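調味料の保存

調味料の保存というのは、塩や砂糖、しょうゆ、みそ、香辛料といった味つけの材料を、買ってきてから使い切るまでのあいだ、味や香りや手ざわりをなるべく変えずに置いておくこと全般を指します。入れ物の選び方、置き場所、小分けのしかた、袋の閉じ方まで入ってくるので、項目としてはけっこう広いです。私はこの小さな台所事典で粉ものと乾物を担当していて、調味料はもともと守備範囲の外だったのですが、粉の項目を書いているうちに「で、塩はどうするんですか」というお便りがぽつぽつ来るようになり、とうとう自分で書くことになりました。好きな話題なので、少し長いです。

名前と範囲

家庭科の本だと「貯蔵」という言い方も出てきますが、貯蔵と言われると私はどうしても米びつや漬物の樽を思い浮かべてしまいます。この項目では、流しの下やコンロ脇の棚、冷蔵庫の扉くらいの規模を考えています。だしの素や鶏がらスープの素のような混合の調味料も含めます。油と酢は仲間に入れるかどうか迷ったのですが、置き場所の話が調味料とほとんど重なるので入れました。乾燥わかめと干ししいたけは乾物の項目へどうぞ。

傷み方のいろいろ

傷むといっても、腐るものばかりではありません。塩は腐りませんし、砂糖もまず腐りません。粉や粒の調味料でいちばん多いのは固まることで、その次が香りの抜け、色の変化と続きます(この順番は私の台所での印象です。しょっちゅう固めているので)。

塩が固まるのは、空気中の水分を吸って表面が少し溶け、乾くときに粒どうしがくっつくからです。湿ったり乾いたりを繰り返す場所、つまりコンロのすぐ横がいちばんまずいわけですが、使うには一番便利な場所でもあるんですよね。困ったものです。にがりを多く残した塩は特に水を呼びやすく、さらさらの食卓塩と同じつもりで置いておくと、梅雨のあいだにしっとりしてきます。

砂糖は逆で、上白糖が石のようになるのはたいてい乾きすぎが原因です。もともと表面にまとっている水分が飛んで、粒がくっついてしまう。だから塩の壺に効いた乾燥剤を砂糖の壺に入れると、かえって固くなります。私はこれを知らずに二年ほど、砂糖の壺にせっせと乾燥剤を足していました。固まった砂糖は、霧吹きでほんの少し湿らせて袋に入れ、ひと晩置くとほぐれます。食パンのかけらを一緒に入れておく方法もあって、こちらのほうが失敗が少ないと思います。グラニュー糖は粒の性質が違うので、湿気でも固まります。ややこしい!

うま味調味料の主な成分はグルタミン酸ナトリウムで、結晶の状態ではかなり安定しています。白い針のような結晶を見たことがある方も多いでしょう。光や空気に少々当たったくらいで味は変わらず、気をつけるのは湿気とにおい移りくらいです。塩、砂糖と並んで、日本では賞味期限の表示を省いてよいことになっている食品のひとつでもあります。期限が見当たらなくて不安になった、というお便りをときどきいただきますが、書いていなくても落ち度ではないので安心してください。

ただし「素」とつく混合調味料は話が別です。かつおの粉末や鶏の脂、でんぷんなどが入っているものは、香りも抜けますし虫もつきます。見た目が似た白っぽい粒でも、裏の原材料を一度読んでおくと扱いを決めやすいです。

入れ物

袋から何かに移すか、袋のまま使うか。台所の流派が分かれるところで、うちの編集仲間でもいまだに決着がついていません。Myrtle Gallagherは断然びん派で、棚じゅうのものをガラスびんに移してしまいます。私も小さいびんは好きです。中身の減り具合が見えるし、洗えば前のにおいがきれいに落ちる。樹脂の容器は軽くて割れないかわりに、カレー粉やにんにくの粉を入れるとにおいが残って、次に入れるものを選びます。

びんの蓋にもいろいろあります。ねじ蓋は閉まりがよく、持ち運んでも安心ですが、片手では開けられません。上がぱかっと開く式の蓋は、鍋をかき混ぜながらでも使えるので料理中は本当に助かります。そのかわり、蝶番のところに粉がたまりやすいです。鍋の真上で振ると湯気が口から入るので、いったん手のひらか小皿に出してから入れるほうがいい。わかってはいるのですが、急いでいるとつい真上で振ってしまいます。

陶器の塩壺は、素焼きに近いものなら壁が余分な水分を吸ってくれるという話があり、祖母も使っていました。私が試した範囲では、効き目は壺によってまちまちでした。釉薬が全面にかかっているものなら、びんとそう変わらないはずです。金属の缶は光を完全にさえぎるので、唐辛子や青のりのように色が命のものに向いています。塩を入れると錆びます。

移しかえのときにひとつだけ口うるさく言わせてもらうと、残っている古い中身の上に新しいものを足さないでください。使い切って、洗って、よく乾かしてから次を入れる。洗ったびんは見た目が乾いていても底の隅に水気が残っていることがあるので、私はひと晩伏せたあと、今度は口を上にして半日置きます。 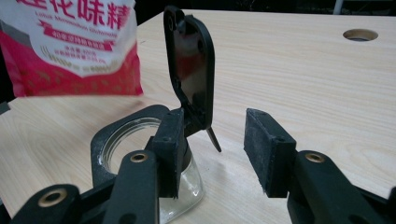 袋のまま使う場合

袋派の言い分ももっともです。もともとの袋は、湿気や空気を通しにくいようにメーカーが考えて作ったもので、原材料も開け方も全部そこに書いてあります。移してしまうと、あの情報はどこかへ行ってしまう。私は移したあとの袋から品名のところだけ切り取って、びんの底にテープで貼っています。見た目は悪いですが、片栗粉と粉砂糖を取り違えたことがある人なら気持ちをわかってくれるはず。

袋のまま使うなら、切り口はなるべく小さく、角を斜めに切ります。閉じるときは中の空気を押し出してから口を二回折り、クリップで留める。輪ゴムでぐるぐる巻くのは、しわの隙間から空気が出入りするのであまりおすすめしません。チャックつきの袋は、溝に粉がかんでいると見た目だけ閉まって中は開いている、ということがよくあります。閉める前に指の背でさっと払ってください。

大袋を買うと割安ですが、使い切るまで長くかかります。以前、Chambiという乾物屋さんで524グラム入りという妙に半端な量の粗塩を買ったことがあって、店主のAlcides Quispeさんに理由をきいたら、手元の升ですくって袋に入れるとその重さになるんだそうです。大好きな話なので、ここに書き残しておきます。

標高の高い土地に持っていくと、密封した袋がぱんぱんにふくらみます。外の気圧が下がるせいで、中身が傷んだわけではありません。2835メートルの町に住むFidelina Mamaniさんからは、だしの小袋を開けたとたんに粉が顔に飛んだ、というお便りをいただきました。高地では袋を立てて、顔から離して、そっと切るのがいいようです。

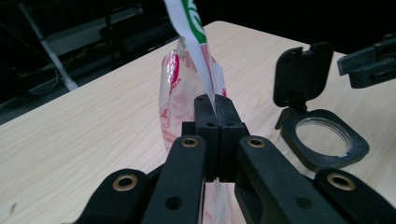 分類:台所の知識 > 調味料 > 袋・包装・小分け

小分けのこつ

大袋から少しずつ取り分けて使うのは、開け閉めの回数を減らすという意味でとても理にかなっています。毎日使う分だけを小さな入れ物に出し、残りは袋の口をしっかり閉じて涼しい暗いところへ。私は金曜の夜に補充すると決めていて、ほかの曜日には大袋に触りません(決めないと延々と補充してしまう性分なのです)。

道具は乾いた匙と、口の広い漏斗があれば足ります。漏斗がなければ、厚手の紙を円錐に丸めたもので十分です。粒の細かいものほど静電気で漏斗の内側に貼りつくので、冬は匙のほうが早いかもしれません。匙は一種類ごとに拭く。濡れた匙を突っ込むのだけは、どうかやめてください。塩の固まりの半分くらいは濡れた匙のせいだと、私は勝手に思っています。

びんに入れる量は、口いっぱいまで詰めないほうが振り出しやすいです。上に少し隙間があると粒がよく動きます。炒った米を何粒か入れて固まりを防ぐ昔ながらの方法は、塩には悪くありません。ただし穴の大きい振り出し口だと、米も一緒に料理に落ちます。お吸い物に炒り米が浮いていたときの、家族の顔といったら!

冷蔵と冷凍

しょうゆは開けたら冷蔵庫、と書いてある瓶がほとんどです。空気に触れると色が濃くなり、香りが平たくなっていきます。二重構造の密封ボトルなら、常温でもかなり持ちます。みそは冷凍庫に入れても家庭の温度ではかちかちにならず、そのまま匙ですくえるので、減りの遅いお宅にはぜひ試してほしいです。私はこれで白みそを最後までおいしく使い切れるようになりました。

本みりんは冷やすと糖が固まって白く沈むことがあるので、常温の暗い場所へ。みりん風調味料は冷蔵庫へ。名前が似ているのに置き場所が逆で、この質問は何度いただいたかわかりません。はちみつも冷蔵庫に入れると白く固まりやすいです。固まったら、ぬるめの湯せんでゆっくり戻します。

粉の香辛料を冷蔵庫に入れるかどうかは意見が割れます。虫がつきやすい唐辛子やパプリカの粉は冷蔵に利がありますが、出し入れのたびに結露するおそれもあるので、出したらすぐ戻すのが条件です。こしょうは粒のまま常温に置いて、使うときに挽くのがいちばん簡単で、香りもいい。油は暗くて涼しいところに置きます。コンロの下の引き出しは、暗いけれど意外と暖かいです。

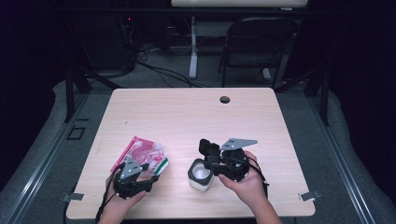 桃色と赤の平たい袋。下の縁に緑の線が入っている。

各地の置き方

海に近い町では、塩を囲炉裏の上の棚に置く家が昔はあったと聞きます。煙で少し色がついても気にしなかったそうで、乾燥という点ではたしかにこの上ない場所です。雨の多いElsideの市場では、塩売りが底に簀の子を敷いた木箱を使い、落ちた水分を下の皿で受けているのだとOctavio Telloさんが教えてくれました。受け皿にたまった苦い水も、豆を固めるのに使うのだそうです。一度見に行きたいと思いながら、まだ行けていません。

南アジアの台所でよく見る丸い香辛料入れは、大きな缶の中に小さな丸い器がいくつも並び、蓋を一枚開ければ全部に手が届くようになっています。Bhupendra Bansalさんのお宅で見せてもらったものは、二重の蓋でぴったり閉まり、ターメリックの隣のクミンにもほとんど色が移っていませんでした。器が小さいのでこまめに足すことになり、結果としていつも新しい香辛料を使えるというわけです。うらやましくなって私も買いましたが、まだ器がいくつか空いています。七味を入れるべきか、青のりを入れるべきか。

よくいただく質問

色の変わった砂糖は食べられますか、という質問が毎年二月ごろに来ます。上白糖は長く置くとうっすら黄色くなることがありますが、糖とわずかに含まれるアミノ酸が反応したもので、湿りや異臭がなければ普通に使えます。煮物に回すと気になりません。

乾燥剤はいつまで効きますか。シリカゲルなら色つきの粒が目安になり、青い粒が桃色に変わったらもう水を吸いきっています。お菓子の箱に入っていた石灰の乾燥剤は、水に触れると熱くなるので、調味料の容器に使い回すのはやめておいたほうが無難です。

びんの蓋が塩で固着したときは、ぬるま湯に蓋の側だけをしばらくひたしてから回してみてください。それでも開かなければ、厚手のゴム手袋をはめて回します。

関連する項目

乾物の保存
粉もの
塩の種類
台所のびんと缶
だし(粉末・顆粒)

みその冷凍については別の項目に分けてほしいという声があり、ただいま下書き中です。八丁みそだけは固さの具合がまだ試しきれていないので、もう少し待ってください。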